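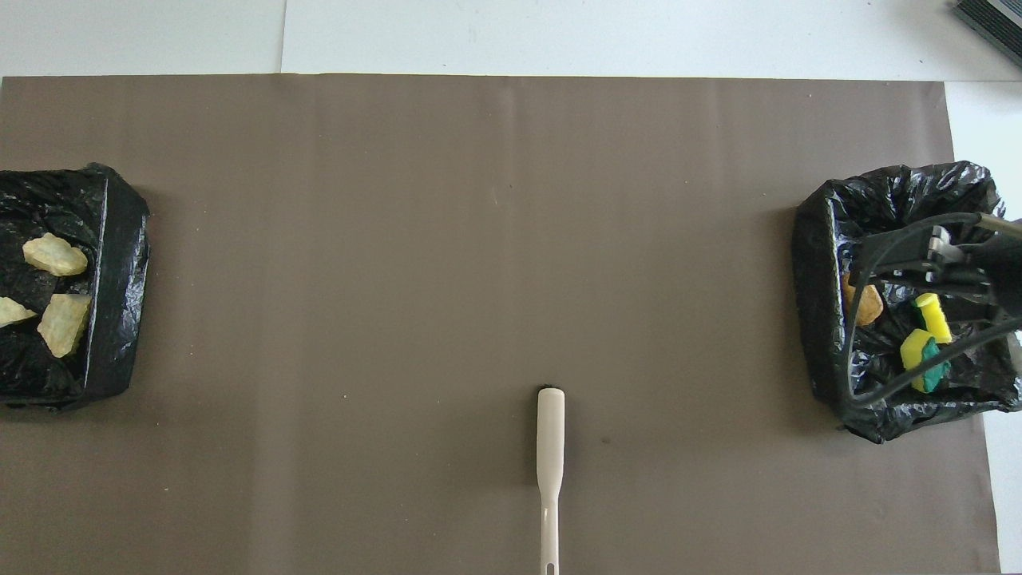

Gripper comparison on the sorting bench: speaker notes
Clotilde Joly, August 2018

Slide 1. Title
Say name and group. Slides go on the shared drive after the session. Questions at the end, except on units.

Slide 2. What was compared
Two grippers on one arm, same controller, same wrist plate. Gurov is the parallel gripper with two rigid fingers. Plilta is the three-finger adaptive one. The task is bin to bin: pick from the right, place in the left, both bins shallow and lined with black plastic. Mixed objects, some soft, some irregular. Brown paper over the white table top.

Slide 3. Why lined bins
Expect a question here. The liner is a bad surface on purpose. It wrinkles, it shines, and it moves when a finger touches it. Our earlier tests used bare trays and the results did not carry over to the Sedlow site, where every bin is bagged.

Slide 4. Method
1654 grasp attempts in total over both grippers. Bins refilled by hand after each run, objects dropped in from a cup, no arranging. An attempt counts as a success if the object is released inside the other bin. Dragging the liner out over the rim counts as a failure even when the object arrives. Mention that this rule was added after the first day and the early runs were scored again from the recordings.

Slide 5. Force settings
Gurov closing force was fixed for all runs. Plilta was allowed up to 80 per cent of its rated force, limited in software. Above that it marked the foam pieces. Do not go into the tuning unless asked. The table is in the backup slides.

Slide 6. Results, rigid objects
Little between them. Gurov is quicker to close. Plilta recovers better from an off-centre approach. Point at the lower left plot and pause, the axis is logarithmic.

Slide 7. Results, soft objects
Gurov is better on sponge, against what we expected. The narrow fingers go down beside the piece and pinch it. Plilta needs room for the third finger and tends to collect liner with it. Most of its failures are of this kind.

Slide 8. Cables
Short slide, keep it short. External cables were run in wide loops past the wrist. With the hand low in a bin, the loops come between the head camera and the contents. Detection was therefore done before the approach and not updated during it. Riviere has offered a hollow wrist joint that would take the cables inside. Not tested.

Slide 9. Wear
Finger pads inspected every 200 attempts and changed at 1000, whichever gripper was fitted. No pad failed. Plilta had one tendon re-tensioned. Give this as an observation only, the sample is too small for a rate.

Slide 10. Next
Gurov stays on the bench for the September runs. Same bins, same liners, new finger tips with a chamfered inner edge. Plilta goes back to the wet bench for the other group.

Backup A: force table
Backup B: scoring rules, full text
Backup C: camera mounting and calibration procedure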